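Chapitre 3 : refaire la finition d'une table en pin (la méthode que j'utilise chez moi)

Bon, si vous avez lu les deux premiers chapitres, vous avez déjà le matériel et une pièce à peu près dégagée. On attaque le gros morceau ! Je décris ma façon de faire avec l'huile dure Juvow, celle que j'ai toujours à l'atelier, mais les étapes valent pour la plupart des huiles mates pour meubles. Si la vôtre demande autre chose sur l'étiquette, suivez l'étiquette.

Avant de commencer

Je travaille sur une table de cuisine en pin massif, le modèle que tout le monde a eu un jour dans la famille. Si la vôtre est plaquée, arrêtez-vous ici et allez au chapitre 5, car le ponçage décrit plus bas passerait au travers du placage en moins de temps qu'il n'en faut pour le dire (j'ai une table de nuit qui peut en témoigner).

Il vous faut :
- du papier abrasif, grain 100 et grain 200
- une cale à poncer, en liège si possible
- du savon à vaisselle ordinaire et une bassine d'eau tiède
- deux éponges qui ne rayent pas
- des chiffons de coton sans peluches, beaucoup plus que vous ne pensez
- l'huile, un pinceau plat et un pot en verre à large ouverture
- un seau métallique rempli d'eau pour les chiffons sales

ATTENTION : les chiffons imbibés d'huile peuvent s'enflammer tout seuls en séchant en boule. Je le répète à l'étape 8 et je le répéterai encore au chapitre 4, tant pis si je radote.

Nettoyer

1. Débarrassez complètement la table et passez l'aspirateur avec la petite brosse, surtout dans les joints entre les planches. Chez moi c'est là que se cachent les miettes de trois Noëls. Un cure-dent en bois aide pour les coins, évitez la pointe de couteau.

2. Versez une bonne giclée de savon dans la bassine et mélangez à la main. L'eau doit glisser un peu entre les doigts, sans faire une montagne de mousse. Lavez toujours dans le sens du fil, par bandes, avec l'éponge bien essorée.

Note : le pin boit vite. Si des flaques se forment sur le plateau, votre éponge est trop mouillée et vous aurez le fil qui se redresse partout. Ce n'est pas dramatique, mais vous poncerez plus longtemps.

3. Rincez avec la deuxième éponge et de l'eau claire, puis essuyez. Faites aussi le dessous ! Quand on ne mouille qu'une face, les planches peuvent tuiler. Mon amie Nia Harries a sauté cette étape sur sa desserte et elle y pose maintenant ses verres avec beaucoup de prudence.

4. Laissez sécher une nuit entière, fenêtre entrouverte, loin du radiateur. En février, dans ma cuisine de Flelledcombe qui est un vrai frigo, je compte deux nuits.

Poncer

5. Commencez au grain 100, toujours dans le sens du fil, en appuyant à peine. L'idée est de retirer l'ancienne finition et les petites taches, pas de creuser. Pour les ronds de verre tenaces, élargissez la zone poncée plutôt que d'insister au même endroit, sinon vous fabriquez une cuvette que la lumière du soir vous montrera tous les jours.

Les nœuds méritent un petit mot à part. Ils sont plus durs que le bois autour, donc si vous poncez avec le papier tenu du bout des doigts, vous creusez tout autour et le nœud finit en bosse. Avec la cale, aucun souci. S'il y en a un qui suinte de la résine, tamponnez-le avec un peu d'alcool ménager, laissez sécher et reprenez ensuite.

6. Dépoussiérez, puis passez au grain 200. Le plateau doit devenir doux comme une joue, je ne vois pas comment le dire autrement. Dépoussiérez de nouveau avec un chiffon à peine humide et attendez que le bois reprenne sa teinte claire.
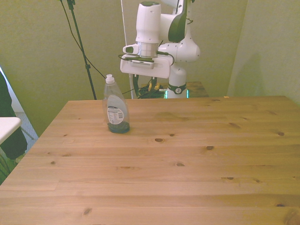
7. Passez la main à plat sur tout le plateau, les yeux fermés. Oui, vraiment. On sent très bien une zone rugueuse que l'œil a laissée filer. Reprenez au grain 200 là où ça accroche, et enlevez le moindre grain de poussière avant d'ouvrir l'huile. Rangez aussi tout ce qui traîne, savon compris : une goutte sur le bois poncé et l'huile prendra mal à cet endroit.

Huiler

8. Remuez l'huile (ne secouez pas le bidon, ça fait des bulles), versez-en un peu dans le pot et appliquez une couche mince au pinceau. Attendez 11 minutes, puis essuyez tout l'excédent au chiffon. Je dis bien tout : ce qui reste en surface deviendra collant et ramassera chaque poil de chat du quartier. Les chiffons vont directement dans le seau d'eau.

9. Laissez sécher jusqu'au lendemain, égrenez très légèrement avec un morceau usé de grain 200, dépoussiérez et remettez une couche. Deux couches me suffisent pour un bureau. Pour une table où l'on mange, j'en mets trois.

10. Patientez 7 jours avant de laver la table ou d'y poser quelque chose de chaud. On peut y manger avant, avec des sets et des enfants raisonnables.

Si quelque chose cloche

La table colle encore après deux jours : il restait trop d'huile. Frottez avec un chiffon à peine imbibé d'huile fraîche, qui ramollit la couche, puis essuyez aussitôt à sec.

Il y a des zones mates et des zones brillantes : le bois a bu de façon inégale. Une couche très mince sur les parties mates règle presque toujours la chose.

Le bois a jauni : c'est normal sur du pin, et ça continuera un peu avec la lumière. Déplacez de temps en temps la corbeille de fruits, sinon vous aurez son empreinte en clair au milieu.

Pour l'entretien courant, une éponge essorée avec un soupçon de savon, un coup de chiffon sec et c'est tout. Le calendrier des rappels d'huile est au chapitre 4, avec le tableau des taches (vin, encre, curcuma, hélas).

Dernière mise à jour de ce chapitre : 15 septembre 2019. Merci à Trefor Dafis, qui m'a signalé que j'avais interverti les deux grains dans l'ancienne version !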